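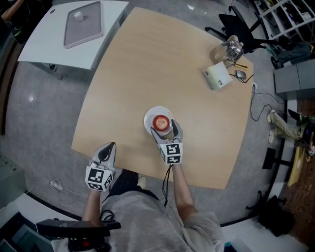 Imrie side table, light wood: seven months on

Reviewed by Ruaridh Ogilvie, 23 August 2019

I bought the Imrie from Truder to go in the bay window, where the old drop-leaf table had finally given up. It cost £56 in the end-of-line sale and came in one flat box that I could carry up the stairs without help.

Assembly first. There are four legs, a top and a bag of bolts. The instructions are one sheet of drawings with no words, and the drawing for the second stage shows the brackets the wrong way round. I had two legs on before I noticed and had to take them off again. Start to finish it took me most of an evening, though you could do it much faster if you ignore that drawing and look at the holes instead. The Allen key in the bag is soft and the end rounded off on the last bolt. Use your own.

The top has curved sides, close to square but not quite, and this is why I chose it. The Cesport table I looked at first has sharp corners, and in a narrow room you catch your hip on them every time you go to draw the curtains. I have not had a bruise from this one.

The finish is a clear oil. Truder say to re-oil it once a year. Mine needed it in June, by which time the side nearest the glass had gone dull and a bit rough. I used an ordinary furniture oil from the hardware shop in Jondulham, two thin coats with a night between them, and it came up well. Tea leaves a ring if you don't wipe it up. A saucer deals with that. Red wine I would not risk.

It is steady enough for a lamp, a pot of tea and the paper. If you lean on one edge to get up out of a chair it will shift on a hard floor, so I put felt pads under the feet, and those did not come in the box either. The bolts worked loose after the first couple of months. I nipped them up and they have stayed put.

Delivery was slow. I was given one date, then another, and the driver rang from the wrong end of the road. When I wrote to Truder about the rounded Allen key they sent a new one in the post with no note.

Would I buy it again? At the sale price, yes. At full price I would want better bolts and a drawing that matched the table. The matching bench is still listed but I have not tried it, and it looks low to me.

4 out of 5.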